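4 min read
23/08/2025

So the house is quiet, it's too hot to sleep, and I'm writing this in the spare room with the fan going. I finally booked it. Two weeks in Trulldale in October, by train and then the little bus, with one bag. I keep opening the confirmation email just to look at it!

The fare came to 683 dollars with the cottage deposit, more than I meant to spend, but I've been putting this trip off for so long that I quit doing the math and clicked. The cottage is up a hill past the old Sorkeck mill (closed now, I think, though the website still lists tour times) and it has a wood stove and no television. I read all 101 reviews. Most of them complain about the stairs. I can live with stairs.

Packing is where I get silly. I've had stuff laid out on the yellow quilt most of the afternoon, and I've changed my mind on shoes more times than I want to put in writing. October up there can be anything. Frost in the morning, shirtsleeves by lunch, then rain sideways.
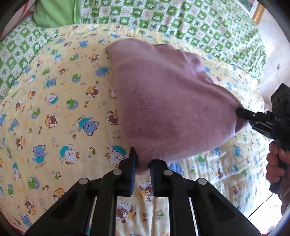
Marnie wrote back under my last entry that I should forget the guidebook and pack for the coldest day in the forecast, then take one thing out. She also said the bus doesn't wait if the train is late, so bring a sandwich. Good to know, and a little alarming. The connection is 19 minutes and I have never in my life made a 19-minute connection without running.

I did look into the later bus. There's one, but it goes the long way around through Ara and gets in after dark, and then I'd be hunting for a key box on a hill with my phone flashlight. Although Ara does have the Furtado bakery, the one with the almond rolls, and I could be talked into a detour for those. Maybe on the way home, when it doesn't matter what time I get anywhere.

Anyway, sweaters. I want one that's decent enough for dinner at the inn and soft enough to fall asleep in by the stove. The lilac one has been winning all day, mostly on account of the little pocket with its button, which holds nothing useful and makes me happy every time I put it on. 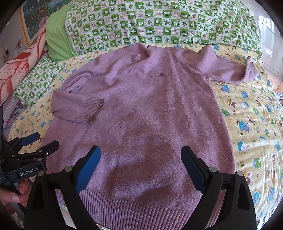 Still to do before October

Call the cottage about firewood, and ask if the stove is the kind that goes out overnight.
Get the brown boots resoled.
Library books back!! They're already late.
Find out if the inn takes cards.
Look up the walk to the reservoir. One review said it's an easy hour and another said never again, so I'd like a third opinion before I try it.

I'm going to bed. The fan has started clicking and I can't find the screwdriver.

2 comments
19 shares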